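Search this forum Advanced search Go

Operator practice before recording: request for views

Lumturie Vukčević wrote:
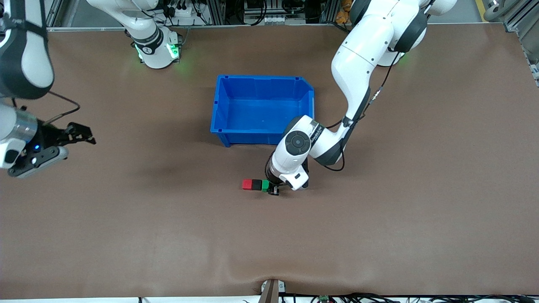 The Zorncombe group is revising its guidance for operators who teach the two-arm cell by remote control. The task is to place three blocks in a blue bin. At present each operator completes 80 practice runs before any demonstration is kept. I propose that this be reduced, as our store now holds 1,117 demonstrations and time on the cell is limited. Comments are invited before the August review.

nii_nyarko wrote:

I would not support a reduction. New operators tend to hesitate above a block before closing the gripper, and the trained policy copies the hesitation. When we removed such runs at Grustik, we lost more than 400 of them.

S. Krasniqi wrote:

With respect to the previous contributor, a pause is not always a fault. Where blocks are touching, a careful approach is what we wish the robot to learn. My concern is the idle arm. Some operators leave it wherever it happens to be, and others park it. The guidance should settle this.

Doina Bošković wrote:

I agree with Mr Krasniqi on parking. On practice, may I ask whether guiding the arm by hand was considered for first sessions? Our staff reached an acceptable standard in seven runs by that method.

Lumturie Vukčević wrote:

It was considered. Hand guiding suits one arm, but a single person cannot easily move both. I will add a parking position to the draft and leave the practice figure open for now.

nii_nyarko wrote:

My objection to the lower figure stands. Please record it with the draft.

Related topics
Grip force settings on the Enano
Naming of demonstration files
Villalobos controller: delay over long cables
Discarding failed runs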